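Two grippers, one afternoon

March 26, 2023 – quick one, I have laundry going.
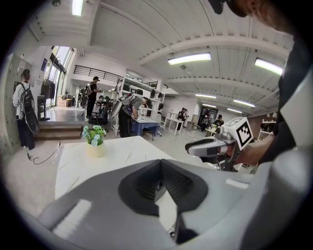

So I finally got my turn with both handhelds back to back. The Mandico, which I've been using since September, and the newer Rerkomell that Kumiko Kawaguchi has been raving about for weeks. Same table, same objects, same person (me, tired).

Plan was 200 grabs, 100 with each. Got through all of the Mandico ones and 88 on the Rerkomell before my wrist gave up. So not a fair fight, fine, but enough to have opinions.

Mandico first. Trigger is stiff for the first centimeter and then suddenly not stiff. You learn it. By grab thirty I'd stopped thinking about it. Grip on soft stuff is good, grip on flat stuff is terrible – I chased one coaster all the way across the table. Twice.

Rerkomell. Lighter trigger, much nicer. Closes evenly. But it weighs 408 grams more than the Mandico with everything mounted, I put them both on the kitchen scale at home to be sure, and you feel every bit of it once your elbow is off the table. Kumiko says to tuck your elbow in and stop complaining. I tried that. Helps a litte.

Tracking was the surprise. I expected the two to be the same, and in the open they pretty much were. Then I'd turn my wrist over to pour something and the Mandico track would jump. Rerkomell held on most of the time. Could be the tool, could be my calibration on the Mandico, which I did in a hurry and didnt redo. Need to check before I say anything mean about it.

Also the Bemance controller software crashed when I switched from one to the other without restarting. Restart it. Every time. I lost a whole batch of cup grabs to that one.

Would I swap? For short sessions yes. For a full afternoon I'd still pick up the Mandico and put up with the trigger. Kumiko disagrees, loudly.

Still want to try the Nakajima jaws on both, the soft ones. They're on order. Ok, dryer's done.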